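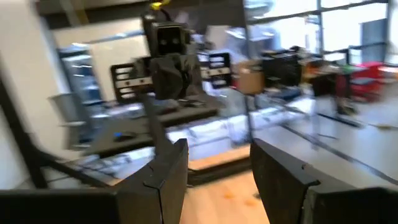

Ursina Holzer asked, before the group had signed in, whether the long white counter would stay where it is once the building opens to schools in May. The reply from the Statuvach staff was that it would, and that the wooden floor had been kept for the same reason: visitors are expected to stand and walk about while work goes on.

Report on the visit to the Kasudov workshop building, 7/1/19

The delegation was received at the side entrance and shown through 2 rooms on the ground floor. The visit lasted 147 minutes, including a short talk on the history of the site.

The larger room was of most interest to our members. The floor is mostly light wood, and the walls on the entrance side are white. A tan wooden ledge runs along the base of the counter, above the floor. Work is done at a black tabletop, which on our visit had a small blue object lying on it. Our hosts from Delić, the firm responsible for the fittings, explained that surfaces are cleared at the end of each session and that the floor is swept twice a day.

Questions were then taken on access and storage. Groups of up to 30 can be admitted, with 10 places held for residents of the district. Coats and bags are left in the second room, where Nomance has supplied open shelving – a welcome change from the lockers seen at last year's visit. Members noted that the shelving is rather high for younger children, and the hosts agreed to look into a lower row.

The delegation thanks the staff of all three firms for their time. Members who wish to join the return visit should give their names to the office in writing.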